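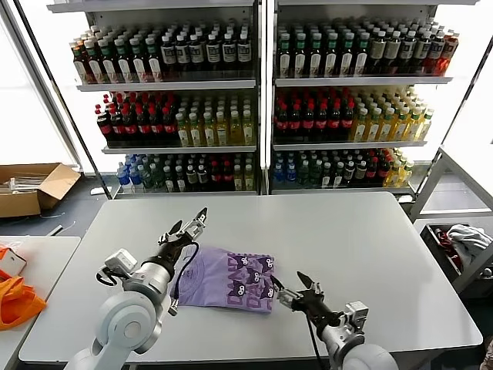 Someone from the Konden end of the building wrote in to ask whether we fold everything in squares now, and whether the long skinny fold we used to swear by has gone for good. Fair question! The square has won, at least for T-shirts, and I'll try to explain how we came round to it.

Welcome to the August page of the Truner folding gallery, which is a grand name for a spot where we put up whatever has been on the table lately. It's a small gallery this month, but I'm fond of it. The lavender tee with the purple cats was always going to make the page – those big round eyes would cheer up anybody's drawer, and I do like a pattern that still has something to say once it's been folded down to a bundle.

For those following along at home, our usual way is to lay the shirt face down, bring in the 2 sides, tuck the sleeves back, then fold up from the hem and turn the whole thing over. Smooth it with the flat of your hand as you go. Big lettering near a hem can be a nuisance if you like your prints centred, so have a play with where the last fold lands.

The shelves behind are the drinks shelves, colas and all, and they're staying put for now. Jumpers and trackies next time, if the colder mornings hang about, and I've promised to have a proper go at fitted sheets.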